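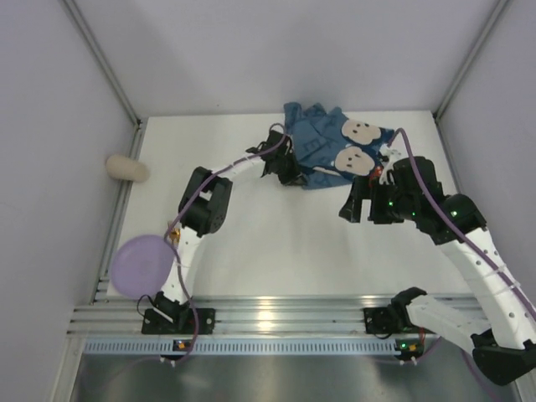 해진 아이 이불은 새로 사는 편이 싸게 먹히는데 굳이 수선비를 들일 이유가 있느냐고, 지난 8월 이 지면에 실린 천 수선 기사를 읽은 독자가 물어 왔다. 이불 한 채를 고치는 값이 마트에서 파는 새 이불값과 비슷하더라는 말도 덧붙였다.

그 질문을 들고 2024년 11월 20일 이리델(Iridell) 수선실을 찾아갔다. 버스 정류장에서 걸어서 9분 거리, 열쇠집과 쌀가게 사이에 있는 가게다. 이름을 싣지 않는 조건으로 인터뷰에 응한 주인은 질문을 듣더니 맞는 말이라고 했다.

“값만 따지면 새로 사는 게 맞아요. 저도 손님한테 그렇게 말합니다. 얇은 면 이불인데 가운데가 다 삭았다, 그러면 고쳐 봐야 옆이 또 터져요. 그런 건 돌려보내요.”

주인은 받은 일감을 모두 공책에 적는다. 가게를 열고 지금까지 적힌 것이 2,968건이고, 그중 아이 물건이 얼마나 되는지는 따로 세어 보지 않았다고 한다. 바지 밑단과 지퍼가 가장 많고, 이불이나 담요는 겨울 앞두고 몰린다.

## 삭은 천과 터진 천

그가 물건을 받으면 처음 하는 일은 창가로 가져가서 빛에 비춰 보는 것이다. 구멍 주변의 천이 얼마나 남아 있는지를 본다.

“터진 거랑 삭은 건 달라요. 터진 건 힘을 받아서 실이 끊어진 거고, 주변은 멀쩡해요. 박으면 됩니다. 삭은 건 손톱으로 살살 밀어 보면 올이 벌어져요. 거기에 바늘을 넣으면 바늘구멍을 따라서 쭉 찢어집니다. 손님들은 둘 다 그냥 구멍 났다고 하시죠.”

삭은 자리를 꼭 살려야 할 때는 뒤에 천을 한 겹 댄다. 이때 쓰는 천은 새것을 피한다. 새 면은 빨면 줄어드는데 오래 쓴 면은 더 줄 것이 없어서, 둘을 붙여 놓으면 첫 빨래에 쪼글쪼글해진다. 그래서 가게 뒤쪽 서랍에는 낡은 베갯잇과 와이셔츠 등판이 색깔별로 들어 있다. 손님이 버려 달라고 두고 간 것들을 빨아서 모았다고 했다.

“와이셔츠 등판이 제일 좋아요. 깃하고 소매는 닳아도 등은 거의 안 닳거든요. 얇고 촘촘하고, 이미 수십 번 빨았고.”

새 천밖에 없으면 어떻게 하느냐고 물었다. 더운물에 두 번 빨고 다림질까지 해서 쓴다는 답이 돌아왔다. 급하다고 한 번만 빨고 썼다가 다시 뜯은 적이 있다고 한다.

## 무늬가 있는 천

아이들 물건은 무늬가 있어서 까다롭다. 민무늬는 비슷한 색 실만 찾으면 되지만, 그림이 들어간 천은 사정이 다르다. 날염한 그림 위로는 재봉틀을 잘 돌리지 않는다고 했다. 안료가 두껍게 올라간 그림은 바늘이 지나간 자리가 하얗게 뜨는 경우가 있어서다.

“그림 위는 손으로 해요. 가는 바늘로, 안료가 없는 데를 찾아서 올 사이로 넣습니다. 시간이 재봉틀의 네 배쯤 걸려요. 그래서 먼저 여쭤봅니다. 그림이 좀 가려져도 되느냐고. 어른들은 괜찮다고 하는데 집에 가서 애가 울었다고 다시 오신 분이 계세요.”

그 뒤로는 되도록 아이를 데려오라고 한다. 아이에게 직접 어디를 가리면 안 되는지 물어보면 대답이 아주 분명하다는 것이다. 귀는 돼도 눈은 안 된다거나, 그림은 상관없고 늘 만지작거리는 모서리의 감촉이 그대로여야 한다는 식이다. 모서리를 건드리지 말라는 주문은 어른이 대신 해 줄 수가 없다고 그는 말했다. 옆에서 듣던 부모도 그날 처음 알았다는 얼굴을 한다.

## 실과 바늘

작업대 옆 선반에는 실패가 줄지어 있다. 폴리에스터 실은 게를라흐(Gerlach) 것을, 면실은 잘라노(Zalano) 것을 쓴다. 특별히 그 회사들이 좋아서라기보다 오래 써서 굵기가 손에 익었다고 했다. 선반에 있는 실 색은 132가지인데, 실제로 손이 가는 것은 그중 일부다.

“베이지하고 회색만 있으면 웬만한 건 다 돼요. 색을 똑같이 맞추려고 애쓰는 분들이 많은데, 한 단계 어두운 실이 눈에 덜 띕니다. 밝은 실은 천 위에 떠 보여요.”

폴리에스터 실이 질기니 그것만 쓰면 되지 않느냐는 질문에는 고개를 저었다. 낡은 면에 질긴 실을 쓰면 당겨질 때 실은 버티고 천이 끊어진다. 실이 먼저 끊어져야 다시 꿰맬 수 있다는 설명이었다. 청바지 가랑이나 가방끈에는 폴리에스터를 쓰고, 이불과 속옷에는 면실을 쓴다.

바늘은 자주 간다. 끝이 무뎌진 바늘은 소리로 안다고 했다. 천을 뚫을 때 ‘툭툭’ 하는 소리가 나면 그만 쓸 때라는 것이다. 집에서 재봉틀을 쓰는 사람들이 기계가 고장 났다고 가져오면 그는 바늘부터 바꿔 끼워 본다. 실 장력을 이리저리 돌려 놓은 상태로 가져오는 경우가 많아서 그것을 원래대로 돌리는 데 시간이 더 든다.

## 빨래 이야기

수선한 물건을 내줄 때는 세탁법을 종이에 적어 준다. 찬물, 세탁망, 약한 탈수. 건조기는 쓰지 말라고 밑줄을 긋는다.

“건조기에 쌓이는 먼지가 다 천이에요. 그만큼 얇아지는 거죠. 못 쓰게 하려는 건 아니고, 수건은 돌리세요. 아끼는 것만 널어 말리시라고 해요.”

세탁 횟수도 줄일 수 있으면 줄이라고 권한다. 다만 아이가 안고 자는 것이면 매주 빨아야 한다는 손님이 많고, 그 말도 틀리지 않는다고 했다. 그런 집에는 같은 것을 두 장 마련해서 번갈아 쓰라고 일러 준다. 한 장만 오래 쓰다가 뒤늦게 똑같은 것을 사면 아이가 냄새와 촉감이 다르다며 받지 않는다.

얼룩은 본인도 잘 모른다고 선을 그었다. 수선하러 온 옷의 얼룩을 빼 달라는 부탁을 받으면 스쿠르크소르프(Skurkthorpe) 쪽 세탁소를 알려 준다. 그 집에서는 터진 옷이 들어오면 이쪽으로 보낸다. 소개비 같은 것은 오가지 않는다.

## 값을 매기는 법

독자의 질문으로 돌아가 수선비를 물었다. 벽에 붙은 표에는 밑단, 지퍼, 허리 줄이기 값만 있고 이불은 ‘보고 결정’이라고만 되어 있다. 걸릴 시간을 어림해서 부르는데, 예상보다 오래 걸려도 더 받지는 않는다. 올해 들어 가장 오래 걸린 일은 조각을 이어 만든 덮개였다. 조각이 600개였고, 솔기가 터진 자리를 하나씩 뒤집어 손바느질을 했다고 한다.

“그건 손해를 봤어요. 반쯤 하고 나서 알았죠. 그래도 말한 값이 있으니까.”

수선할 가치가 있는지를 어떻게 정하느냐는 물음에는 잠시 생각하다가, 자기가 정하지는 않는다고 답했다. 천이 버틸지 못 버틸지만 말해 주고 나머지는 손님에게 맡긴다. 버티지 못할 것 같다고 했는데도 해 달라고 하면 한 번은 해 준다. 두 번째로 같은 자리가 터져 오면 그때는 일부를 잘라 작은 쿠션이나 손수건으로 만드는 방법을 권한다. 절반 정도는 그렇게 하고, 절반은 그냥 도로 가져가서 장롱에 넣어 둔다고 했다.

집에서 직접 해 보려는 사람에게 권할 것이 있는지도 물었다. 그는 서랍에서 와이셔츠 등판을 한 장 꺼내 가위로 작게 오리더니, 구멍보다 손가락 두 마디는 크게 자르라고 했다. 모서리는 둥글게 굴려야 한다. 각진 모서리는 빨 때마다 거기부터 들린다. 시침핀 말고 시침질로 고정하고, 매듭은 두 천 사이에 숨긴다.

“처음 하는 거면 행주로 연습하세요. 애 이불로 시작하지 마시고요.”

이야기하는 동안 손님이 두 번 들어왔다. 한 사람은 코트 단추를 맡겼고, 한 사람은 맡긴 커튼이 다 되었는지 물었다. 커튼은 금요일에 된다고 했다.

*이리델 수선실은 일요일에 쉰다. 이불과 담요는 빨아서 완전히 말린 상태로만 받는다.*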